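4. Setting up your avatar and home point

This section covers your first login to the Saleditz grid with the Bunus viewer. You should already have an account and a confirmed e-mail address (see section 3).

4.1 Choosing a starter avatar

1. Open the Bunus viewer and pick Saleditz from the grid list.
2. Enter your avatar name and password, then press Connect. The first login takes longer than later ones while the cache fills.
3. When the chooser opens, click a body. Human, animal and robot bodies all use the same skeleton, so animations work on any of them.
4. Press Wear and wait for the body to load fully before you move.

Note: If you stay a gray cloud for more than a few minutes, open Avatar > Health > Rebake. Do not log out during a rebake.

4.2 Editing your profile

Your profile is visible to every resident unless you change the setting. It has two tabs, In-World and First Life. The second one is optional and can be left blank.

1. Right-click your avatar and select My Profile.
2. Type your text on the In-World tab. The limit is 500 characters.
3. Set Show in Search to on or off.
4. Press Save before switching tabs. Unsaved text is lost.

Caution: Do not put your real name, address or phone number on either tab. Other residents can copy profile text, and deleting it later does not remove their copies.
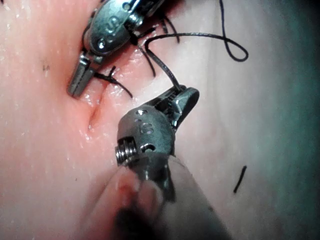 Changes to a profile can take a while to show up for other people. If a friend still sees the old text, ask them to close your profile and open it again.

4.3 Setting your home point

New accounts start at Emard Landing, a public arrival area. You can set home only on land you own or on land where your group role allows it.

1. Teleport to the parcel you want. To use coordinates, type them into the map window and press Go.
2. Stand on the ground or a solid floor. A home point set in mid-air will drop you on arrival.
3. Select World > Set Home Here.
4. Press Ctrl+Shift+H to test it.

Error 618 means the parcel does not allow home points. Error 2398 means the region is restarting – wait and try again.

4.4 Blocking and reporting

1. Right-click the other avatar and choose Block. You will no longer see their chat or hear their voice.
2. To report abuse, choose Report from the same menu and pick a category.
3. Describe what happened in 200 characters or more. Shorter reports are not accepted.

Note: On Vasconcelos and other privately owned regions, the owner can also ban an avatar from the land. Contact the owner directly for this.

Continue with section 5, Inventory and Outfits.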